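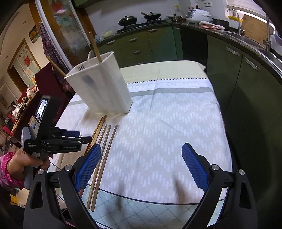
Chopsticks into the holder, kitchen table, both grippers in use.

Notebook - May, started before lunch

Back on the segmenter after two days of fighting the time sync code, and it is so nice to be looking at real clips again. Goal for today: get Clurkow (our thin-object tracker) to hand clean stick poses to the segmenter, so the segmenter can cut each episode into reach / close / lift / insert / release without me scrubbing by hand.

Ran the chopstick set through last night's build. 1,000 clips in, 7 crashed, all seven with the same stack trace. It was the line merger getting an empty list when both ends of a stick are outside the image. One-line guard, reran, no crashes. Should have had a test for that. Added one.

The tracker itself is better than I expected. The old version fitted boxes, and a box around a diagonal chopstick is mostly tablecloth. Clurkow fits a center line plus a width, and the angle comes out steady even when the stick is a few pixels wide. The zigzag print on the cloth was my big worry (all those little diagonal dashes!) and it does pull in false segments, but they're short and the length filter drops nearly all of them. The stitched line toward the far end of the cloth is another matter. It's long, dark and thin, and it gets a stick ID about once per clip. Idea: anything that stays fixed to the table plane while the gripper closes on it can't be the grasped object. Try that tomorrow.
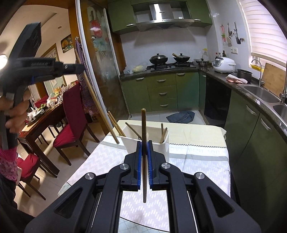 Grasp state next. I had been calling "closed" from the jaw width signal alone, and with something this thin the width at grasp is nearly the same as the width with nothing between the pads. Otakar Paulík suggested looking at it the other way around: don't ask whether the jaws are shut, ask whether the line between the pads moves with the pads. So now I take the stick's line in gripper coordinates over a short window and check whether it holds still. Took twenty lines of code and it beats the width threshold on every clip I've checked by eye. Really pleased with this one. Otakar gets a coffee.

Insert is still the ugly phase. While the stick is being lowered, the wall of the holder hides part of it, and the wall is translucent, so you get a faint smear where the lower half ought to be. Clurkow sometimes follows the smear and sometimes ends the stick at the rim. Either would be fine if it picked one! The length estimate jumps and the segmenter reads the jump as a release. For now I freeze the length at the moment of grasp and only let the pose update. Crude, works.

Also: sticks already standing in the holder. If the held one passes in front of a standing one, IDs swap. Put a cost on angular velocity in the matcher, swaps went way down. Haven't tuned the weight, 2 is what I typed first and it's still 2. 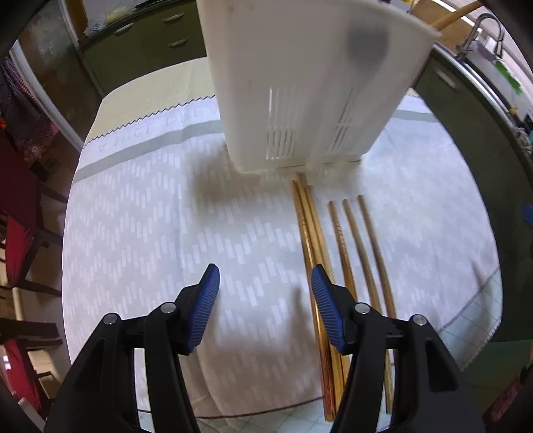

Side-by-side sticks are the hard case and the fun one. When they lie touching, the merger wants to make one fat stick. Split on the width estimate first, then on color along the length. Color helps a lot when the sticks don't match, and it does nothing for two plain ones of the same brown. Keegan Petrenko has a ridge detector in the Drernow repo that might give me separate center lines there. Asked him for the branch name.

Full rerun with everything turned on: 2,036 segments, up from before, mostly because the false releases used to swallow the reach that came after them. Spot checked a handful in the viewer and the boundaries look great, a frame or two late on close, which I can live with.

The viewer now draws the fitted line over the video and colors it by phase. Should have done this weeks ago, bugs jump right out at you.

To do
- table-plane test for the stitched line
- merge Keegan's ridge detector, compare on touching sticks only
- move the grasp window length into the config, it's hard coded in two places
- ask Otakar if the planner side wants insert split into approach and drop
- spoon clips: tracker reports the handle and ignores the head, check if the segmenter even cares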